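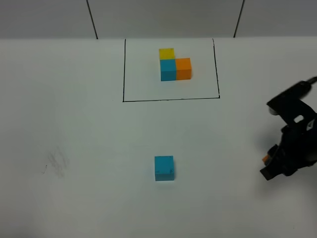
Do we really need another color-coded recycling plan?

11/28/18

By now most households in Losby will have had the card through the door. From next spring we get new lids on our bins: blue for paper, yellow for cans and plastic, orange for food scraps. The old gray lid stays for everything else. The town has hired a consulting firm, Benedetti, to run the changeover, and the card promises that sorting will become "second nature" to us all.

I have lived here long enough to remember the last time it was going to become second nature. We had stickers then. Before the stickers we had a fridge magnet. I still have the magnet, and it is holding up a takeout menu.

I went to the meeting at the library earlier this month to hear the case for the new lids. It was a decent turnout, 50 chairs and most of them taken. The presentation leaned heavily on a trial in Hirnanstead, where 200 homes used the colored lids for six months. We were told that the amount of trash put in the wrong bin "fell sharply." I asked by how much. The answer was that the final numbers were still being worked up. I asked whether the homes had been picked at random or had signed up. They had signed up.

Well, of course it went well, then. Ask the people who already rinse out their yogurt pots to try a nicer set of bins and they will do a lovely job. I want to know what happens on my street, where one recycling bin has been used as a planter for two summers.

Thomas Martinelli, who spoke for the town, was patient with me and I'll give him credit for that. He said the colors match what is used in neighboring towns, so people who move here won't have to learn a new system. Fair enough, except that when I drove over to my sister's last weekend her paper bin was green. She has had it for years and had no idea anyone was supposed to be matching anybody.

Then there is the app. It is called Grokis, and you type in what you want to throw away and it tells you which color it goes in. I tried it at the kitchen table with the things I had in front of me. Milk carton: blue. Milk carton with a plastic cap: yellow. Pizza box: "check with your local provider." My local provider is the town, and the town had told me to check the app. A lightbulb got no result at all, and neither did a coat hanger.

The cost is 3,000 dollars for the printing alone, according to the handout. The price of the lids themselves was not on it. Mr. Martinelli said that would come before the council in the new year, which seems to me a strange order to do things in – print the cards first, then find out whether we can pay for what's on them.

I am not against recycling. I take my glass to the drop-off behind the fire station, which, by the way, is full more often than not, and has been since the pickup was cut back. Ajith Achari from Mill Lane raised this at the meeting and got a round of applause, the only one of the evening. He said if the glass containers were emptied more often, people would stop leaving bags beside them. He was told it was a separate contract.

Maybe the lids will work. I have been wrong before, and I did grumble about the crosswalk by the school, which I now use every morning. But I would like to see the Hirnanstead numbers before anything is ordered, and I would like them to include the people who didn't sign up.

Comments on the plan can be left at the town hall front desk until the end of the month. There is a form. It comes in one color.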